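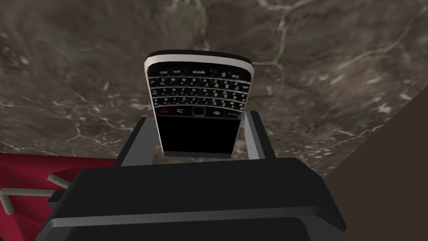 本阶段的仿真示教数据采到了什么程度?
已完成786条合格轨迹,目标是3,000条。进度比计划慢,主要慢在夹爪模型返工和标注规则改动两件事上,下文分别说明。

一、本期工作概况

本报告对应Pralside项目第二阶段,提交给资助方Ollholm,统计截至九月底。第二阶段的任务是在仿真环境里采集桌面抓取的示教轨迹,供后续训练抓取策略使用。物体以手持类日用品为主,手机、遥控器一类扁平物体优先,原因是第一阶段的策略在这类物体上失败最多,常见的问题是夹偏、夹持后旋转,以及放置时边角先着地。

采集在Tidley仿真平台上进行,由操作员遥控完成。每条轨迹保存腕部视角图像、关节状态、夹爪开合量和任务说明文字。轨迹从夹爪离开初始位姿开始,到物体放稳、夹爪松开结束。中途放弃的轨迹单独存放,不计入合格数。

二、采集流程

操作员每次领取一个任务批次,批次内的物体、桌面材质和摆放朝向由脚本随机组合。物体会出现正放、倒放和侧放,操作员不得为了方便抓取先把物体拨正,除非任务说明里写明需要调整朝向。

抓取完成后系统自动做一次检查,内容包括物体与夹爪是否穿模、夹持过程中是否有异常跳动、图像与关节数据的时间戳是否对齐。自动检查通过后进入人工复核。复核员逐条回放,标记抓取、抬起、移动、放置几个阶段的起止时刻,并核对任务说明与实际动作是否一致。

本期每位新操作员上岗前须完成5条练习轨迹,由复核员给出书面意见后再进入正式采集。练习轨迹不入库。

三、本期问题及处理

1. 夹爪模型返工。月初发现夹爪手指的碰撞体比外观模型略宽,画面上手指尚未贴到物体,物理引擎已经判定接触。用这批数据训练,策略会学到错误的闭合时机。我们停采了一周多,重做碰撞体,并对此前的轨迹重新筛查。受影响的轨迹有200条,全部移出合格集,留作对照,不再补标。

2. 薄边物体打滑。手机类物体侧边窄,夹持点稍微偏离重心就会转动。调整摩擦参数后情况有所改善,但参数调得过高时,物体会粘在手指上,松开后不下落。目前采用的取值是折中结果,等实机对比数据出来后再定。

3. 标注规则不统一。两名复核员对“抬起”阶段的起点理解不同,一人以夹爪闭合到位为准,一人以物体离开桌面为准。现统一为物体离开桌面的那一刻,已标注的轨迹按新规则改过一遍。标注说明同步更新到第三版。

4. 遮挡。腕部视角下夹爪本体占去画面不小的面积,桌面其他物品也会进入视野。讨论后决定保留这类轨迹,不做裁剪,只剔除目标物体在接近阶段完全不可见的部分。实际使用时遮挡同样存在,训练集里需要有。

四、初步试训

用现有合格轨迹做了一次小规模试训,目的是验证数据格式和读取流程,不作为性能结论。训练能正常收敛,数据读取没有报错。仿真回放中,策略对正放物体的抓取较稳定,对倒放物体仍有犹豫,表现为夹爪在物体上方反复微调后才下降。倒放样本在现有数据中占比偏低,下期批次脚本会提高这一比例。

五、经费与设备

本期支出以操作员工时和算力租用为主,均在预算科目之内。停采期间操作员转去做旧轨迹筛查和重新标注,工时照常计入。遥控手柄更换了一套,从设备维护费中列支。存储用量增长较快,建议下期把原始图像转入冷存储,只在训练服务器上保留压缩版本。这一项需要Ollholm方面确认,涉及数据保留条款。

六、下期安排

恢复采集后,合格产量为每周250条左右,按此速度可以在第二阶段结束前达到目标,前提是不再出现需要停采的模型问题。为此,夹爪和物体模型今后凡有改动,先跑一遍固定的回归场景,通过后再发给操作员。

其余事项如下:
补采倒放和侧放的手机类物体;
增加深色桌面与深色物体的组合,目前这类样本太少;
与Ticona小组对接实机测试的夹爪参数,重点是手指间距和闭合力;
整理失败轨迹,按原因分类后另行提交。

进度例会仍在每周一上午举行,会议纪要随周报发送。

附:标注说明第三版、受影响轨迹清单、本期支出明细。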